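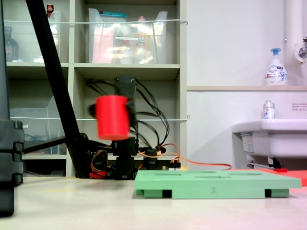 Photo: Resitz Press Office

Systems Administrator, Domain and Mail Services
Resitz Shared Hosting Office, Ullia

Reference: 114
Closing date: 12/24/22

The Resitz Shared Hosting Office runs web, mail and name services for public bodies in the Ullia district. The office is moving 80 agency websites from outside providers to its own data center, and is hiring one systems administrator for the work. The post is full time, for a fixed term of 3 years.

Duties

Maintain the authoritative name servers and the zone files for all hosted domains.
Move mailboxes from the old Imai mail platform to the current one, around 700 accounts in all.
Apply security patches within the periods set in the office patch policy.
Renew certificates and keep the certificate register up to date.
Review access logs and report incidents to the duty security officer.
Take part in the on-call rota, one week in four.

Requirements

A degree in computing, or equivalent work experience.
Working knowledge of Linux server administration, DNS, SMTP and TLS.
Ability to write and maintain shell or Python scripts.
Clear written English. Change requests and incident reports are filed in writing.

Experience with Itar, the ticketing system used by the office, is useful but not required. Training is given in the first month.

The person appointed must pass a background check before receiving administrator rights. The migration is scheduled to end in August, after which the post moves to routine operations.

Apply through the Resitz careers page with a resume and a cover letter of no more than two pages. Quote the reference number in the subject field. Applications sent by post will not be processed.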